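From: the Brophy bench
To: horkura-data list
Subject: Re: [horkura-data] Shirt folding set: what counts as one example?

On the list in May, the Culline group wrote:

> We are about to start on our own garment set and would like to match
> your format so the two can be mixed. Three things are unclear from
> the notes. Do you cut an example at each fold, or keep the whole fold
> as one? Do you keep the ones where a grip slips? And do you vary the
> garment, or only how it is laid down?
>
> We have two arms, with a camera on each wrist and one overhead.

Answers in order, with the part of our procedure that each one touches.

We keep the whole fold as one example. An early version was cut at each release of the grippers, and the policy trained on it did well inside a segment and badly at the joins. It would finish the first fold, open both grippers and hover. The current set is uncut, with fold boundaries stored as marks in a side file. If you want segments you can make them from the marks. Going the other way is harder, so please record uncut even if you plan to train on pieces. 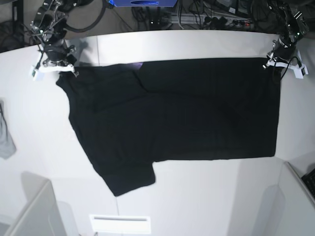

Start and end rules matter more than we expected. Recording starts with both arms at rest and the shirt already on the table. It ends when both arms are back at rest. The operator does not touch the cloth in between. If a hand comes in, the example is thrown out, with no exceptions for small fixes.

On slips: keep them if the operator recovers with the arms. The set now stands at 349 examples, and 132 of those have at least one regrip. We tag these but do not separate them. When we trained on the clean ones only, a missed corner left the arm closing on air until the time limit. With the regrips in, it goes back for a second try more often than not. A slip that ends with the shirt off the table is dropped.

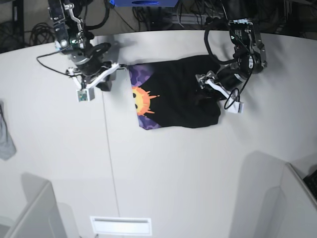 Pauses are a different matter. A slip and a retry is useful, but an operator thinking for 6 seconds with the arms still is not, and the model will learn to wait. Our converter trims still periods at the start and end only. Pauses in the middle have to be caught in review. If your operators are new, have them practice on a shirt until they stop hesitating, and discard the practice.

On variation, the short answer is both, in this order:

1. Lay-down. Change the angle and position of the shirt before every example. Leave some wrinkles in. A shirt smoothed by hand every time gives a policy that needs a shirt smoothed by hand.

2. Grip points. Let operators choose within reason. We fixed the order of folds but not the exact place to pinch. 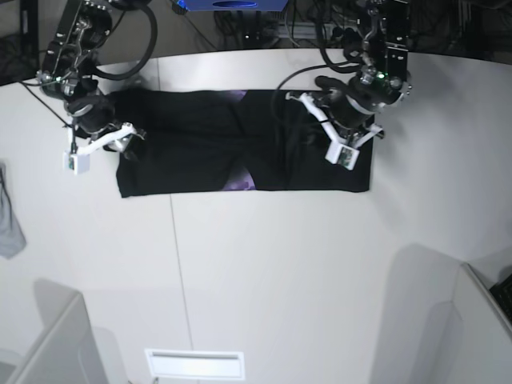 3. Garment. Swap after a block of examples, and log which shirt was used. Black cloth is worth having early. Inner edges are hard to pick out in the overhead view, and a print that comes and goes as layers turn over can pull the model off the edge it should follow.

4. Operator. We had 3. Their speeds differ enough that we store an operator number with each example.

Keep the light and the overhead camera fixed while you do all this. We moved the camera once partway through a block and had to redo the block.

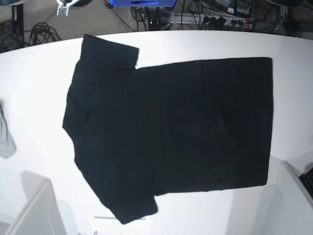 One thing you did not ask. Check that the wrist views and the joint log share a clock before you record in bulk. Ours drifted on long runs, and the error was easy to miss in playback. The Zandale converter will read your files if the time field is in seconds, counted from the start of the example. It does not check the units and will not warn you.

The side file layout is in the notes under "marks". The field called "phase" is left over from the segmented version and can be ignored.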